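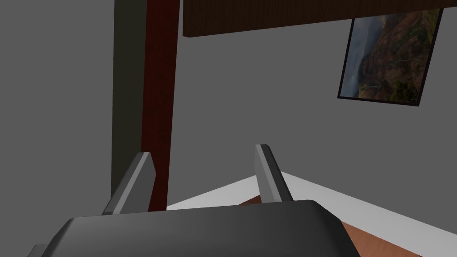

Simulated room, view from behind the gripper. Two fingers, open.

Jenum G2 two-finger gripper
Item no. 3944
Price: 654 (gripper only, cable and mounting plate included)

The Jenum G2 is a two-finger electric gripper for small robot arms. It is made for people who want to try household and light workshop chores with a robot and who need a simple hand that can be bought, mounted and repaired without special help. The same gripper is delivered as a model for simulation, so you can test your task in a virtual room before you buy the arm.

What it can do today

We are often asked if a machine with this gripper can already do the housework. Our answer is: some of it, slowly, and with a person in the next room. In our own tests the G2 does well with objects that have two more or less parallel sides and that do not change their shape. Cups, small boxes, bottles, a sponge, a wooden spoon lying on a table. It can pull a drawer if the handle leaves enough space for the finger. It can move parts from one tray to another in a workshop for a full shift.

It does not do well with cloth. Folding a towel is possible when the towel is always put in the same place, and even then we see many mistakes. Thin things lying flat, such as a sheet of paper or a coin, are very difficult. Glass we don't recommend without the soft pads. Cleaning behind or under furniture depends more on your arm than on the gripper, and most small arms are too short for it.

In the workshop the situation is better, because the parts come always the same. At Mendden, where we have two stations in use since November, the G2 loads small housings into a test fixture. One worker looks after both stations and takes out the parts that have fallen.

About the simulation model

The model has the correct size, weight and finger travel. It is delivered with one furnished room called Rernus, with wooden surfaces, plain gray walls and a framed landscape on the wall. You may replace the furniture with your own. Please note that contact between finger and object is simplified. A grasp that holds in the simulation can slip in the real kitchen, especially with greasy or very light objects. We advise you to repeat each task on the real arm before you promise anything to your customer.

Technical data

Fingers: two, exchangeable
Maximum load: 400 g
Weight with mounting plate: 375 g
Supply: 24 V DC
Drive: electric, no compressed air needed
Suitable for: dry indoor use only

In the box

Gripper with fingers mounted
Mounting plate and screws
Cable, 2 m
Download code for the simulation model

Not included: robot arm, power supply, camera, soft pads (please order separately).

Questions before ordering

Can I wash it? No. Wipe it with a slightly damp cloth when the power is off. For work at the sink you need a sealed gripper, and we do not make one at this time.

Can I change the fingers by myself? Yes, with the key from the box. After the change you must run the zero position again.

Does it come with ready programs for chores? No. There are sample programs for pick, place and drawer opening. The rest you must program or teach yourself.

Orders are shipped by our partner Georgiou. For technical questions before you order, please write to Teodora Georgiev through the contact form and tell us which arm you use.

Page last changed: 4th June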